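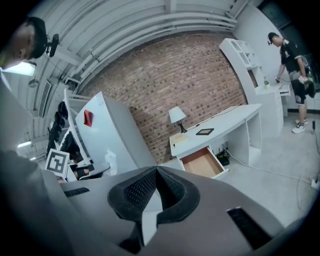
Le club Poltia est né d'une envie toute simple, celle de continuer à bricoler des robots ensemble après les cours – et comme on n'avait pas très envie de rentrer chez nous, les soirées se sont vite allongées ! Nous sommes aujourd'hui 14 membres, du lycéen qui découvre la programmation à l'étudiante en master, et nous nous retrouvons dans une salle que nous aimons beaucoup, avec son mur de briques, son bureau blanc à tiroir et sa lampe à abat-jour de tissu, qui lui donnent un petit air de maison. C'est là que nos robots apprennent les gestes du quotidien : ouvrir, saisir, ranger, refermer.

Ewan Dow, qui a lancé le club, s'occupe de la mécanique et accueille les nouveaux avec une patience que nous lui envions tous. Lovely Tagle encadre la partie logicielle, et c'est aussi à elle qu'il faut écrire pour venir nous voir. Notre projet de l'année s'appelle Fleta : environ 4000 gestes à enregistrer avant la rencontre interclubs de décembre, où chaque équipe dispose de 40 minutes pour présenter son travail.

Aucun niveau n'est demandé, on apprend en faisant (et en refaisant, souvent). Passez quand vous voulez après 18 heures, la porte est ouverte et il y a toujours quelque chose à essayer.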